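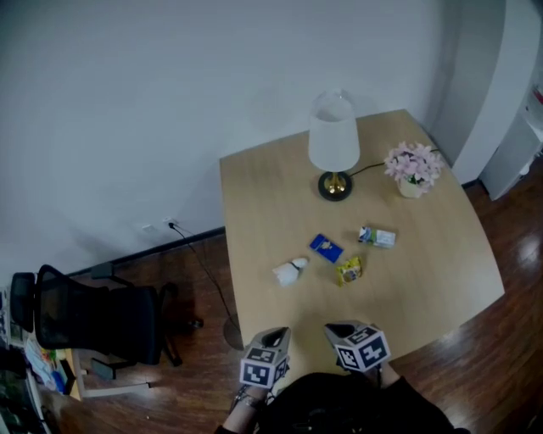 Kazimiera Jasińska wrote to us in May that she had learnt more Spanish at Cervantes in one term than in two years of studying alone, and that she would have liked the evening classes to run half an hour longer. Remarks of this kind are read by the teaching staff and are taken into account when the timetable is set.

About the School

Flanel is an independent language school for adults. It offers courses in Spanish, Polish and Vietnamese at two sites, Cervantes House and the Folitz Building, and enrols 657 students in the present year. Classes are held in the daytime and in the evening.

Teaching

Groups are kept to 7 students. New students sit a short written test and speak with a teacher before a place is offered. Those who find that their group is too easy or too hard may ask to move within the first two weeks of term.

The Director of Studies is Elvia Olvera. Spanish is led by Nicanor Trujillo and Vietnamese by Bình Lò.

Library

The lending library at Cervantes House holds 400 books for learners, most of them short novels and graded readers. Loans are for three weeks and may be renewed once. Enquiries should be addressed to Sarahí Salinas at the school office.

Page last reviewed: Aug 22, 2025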